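About Itov

Who we are

Itov is a small test bench for robot grippers, arms, wrist cameras and controllers. We began our work because the three founders had the same problem in three different companies: they had to choose a gripper from a catalog, and the catalog did not tell them what they wanted to know. A payload number and a stroke number are good to have, but they do not say how a finger behaves when the part lies close to the side of a basket, or when the camera sees mostly the finger and very little of the part.

Our customers are small factories, packing companies, and technical schools which are buying their first arm. They send us their parts, or a box of similar parts, and we try them with several combinations of hardware. At the end they receive a report in plain words, with the recordings, and they decide by themselves. We do not sell grippers and we do not receive a commission from anyone who sells them.

How we started

The first bench was built by Iker Zabala and Sandro Ferri in a rented unit next to a tile warehouse. Iker came from maintenance of packing lines, Sandro from machine vision. For the first customer they compared two grippers for picking small glass bottles, and the report had 18 pages, of which the customer read two. After this we changed the way we write reports. The result is now on the first page, and the tables go to the back.

Lavanya Lobo joined them in the same year. She brought the idea to test always with two arms at one table, so that the customer can compare in the same light and with the same parts. Before, we tested one arm, took it down, and mounted the next one, and it was very difficult to be sure that nothing else had changed between the two.

On Jun 1, 2022 we moved to the present workshop, where we have one room for the benches and one smaller room for repairs and for writing.

What we compare

Grippers. Most of our work is with two-finger grippers. We look at the shape of the fingertip, the pad, the opening, the closing force and the repeatability. We have found that the fingertip shape decides more than our customers expect. A narrow slanted tip enters between parts which lie side by side, but it can turn a round part when it closes. A wide padded finger holds the same part well and has trouble to get near it in a full basket. Which one is better depends on the part, and for this reason we ask for the real parts whenever it is possible.

Arms. We compare reach, stiffness at full reach, noise, and how the arm behaves after a long run. For small arms we repeat one movement 1000 times with the same load and measure the position at the start and at the end. Our longest comparison until today had 655 picks for each gripper, with the same tray of parts, and it took us the greater part of May.

Cameras. A camera on the wrist is close to the part and moves with it, and this is its strength and also its difficulty. When the arm moves quickly the picture becomes soft, and the fingers cover a part of the view. We test different mounting angles, exposure times and lenses, and we give the customer the recordings without any correction, so that they see the same as their software will see. A fixed camera above the table is often added to the comparison.

Controllers. We check the delay between the command and the movement, the behavior at an emergency stop, and how much work it is to change from one arm to another. Here we also write down our opinion about the manual. Some customers told us this was the most useful paragraph.

How a comparison goes

First we speak with you by phone or at your plant. We ask what the part is, how it arrives, where it must go, and who will take care of the machine after the installation. Then you send the parts. We prepare a test plan of one or two pages and you can correct it before we begin.

The basic task is usually moving parts between baskets or from the table to a basket. It seems very simple, but it shows most of the weak points. A person guides the arms at first, to learn what is possible with this hardware, and only later we try the automatic program. Every attempt is recorded, also the failed ones. A pick is counted as good when the part arrives in the correct place without a second attempt.

When the tests are finished, you are welcome to visit us and try the arms with your own hands. We recommend this to everybody who will work with the machine every day, and not only to the person who signs the order.

Two views from the wrist cameras at our green table:

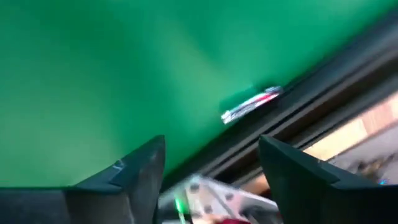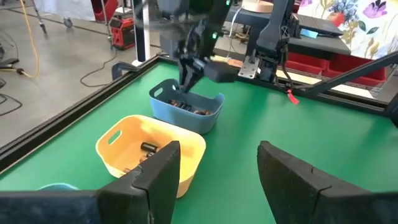 The people

Iker Zabala is responsible for the mechanics and for the building of benches. If you send us a part with unusual geometry, he will probably call you with questions.

Sandro Ferri works on cameras and lighting, and he is also the person who maintains our recording software, which we call Vornari. It is not for sale, but we give it to customers who want to repeat our tests.

Lavanya Lobo plans the comparisons and writes the reports. She speaks with every customer before the work begins and again after they have bought the equipment.

Benito Manzano guides the arms during the first part of each test. He learned the work with us and now he also teaches it in a short course for operators.

Nhung Trịnh joined us for the controllers and the electrical safety. She made our checklist for emergency stops, which has 44 points and is sent with every report.

Working with other companies

For special fingers and pads we work with Andach, a small machine shop which can usually make a new pair in a few days. When a customer needs a complete installation, we can give the contact of Vallejo, who build cells for packing and sorting. You are free to choose any other company, and the report belongs to you and can be shown to whoever you want.

Visits and contact

Visits are possible by appointment. Please write to us some days before and tell us which parts you would like to bring. Schools are welcome in groups of up to 18 persons.

We answer in English, Spanish and Italian.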